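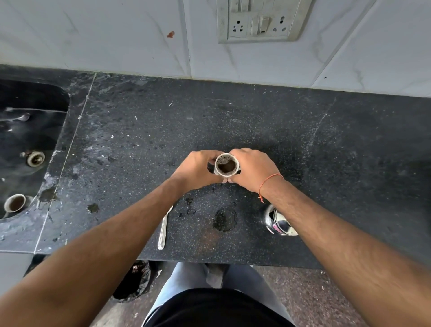
posted by divotdan in Turf Nutrition & Soils
July, 6:40 am

Anyone running Fladlow wetting agent on push up greens? Got 7 that go hydrophobic every summer, hand watering till dark. Rep wants me on the 126 program, monthly.

poa_hater
Used it two seasons. Fine on sand, did nothing on our old soil greens. Save the money and needle tine.

Mullau_GC
disagree. Ours are 75 yrs old, native soil, and it worked great. You have to water it in right away tho, same night. Most guys dont.

poa_hater
we watered it in. still had dry spots the size of a truck hood

divotdan
What rate? Budget left is 4000 and thats got to cover fungicide too

Mullau_GC
label rate, split in two. Start in spring, your kinda behind now

rough_cut
Vorkgate pellets on the hot spots, hose end. Cheap. Wouldnt spray wall to wall this late

divotdan
ok trying pellets on the worst two first

Tags: wetting agents, greens, dry spot
© Turf Shed Forum | Contact us | Back to top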